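At Huvbridge, the day starts with doors. Pao-chu Yang puts on a headset, picks up two hand controllers and steers a simulated robot through houses that exist only in software. The program, called Tralden, saves each attempt, and the model learns from the good ones. Yang does up to 200 a day.

"You learn to slow down at the handle," she says. "I used to rush it."

A door takes her 10 seconds when it goes well. Most of the trouble is in the grip, and Yang has her own way of dealing with it. With a thin lever like the brown one on the paneled wooden door, she closes the right gripper around it and keeps the left arm up and out of the way. The team had 1720 saved runs by 7th July and wants more hallways before October. 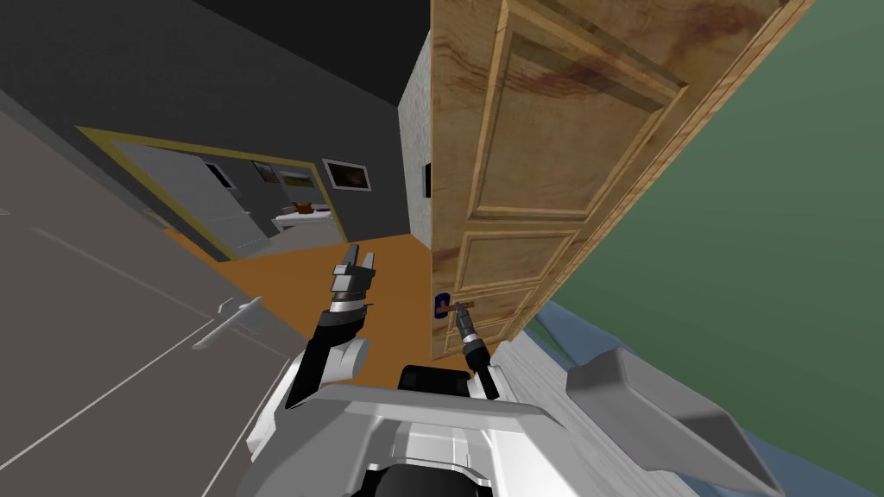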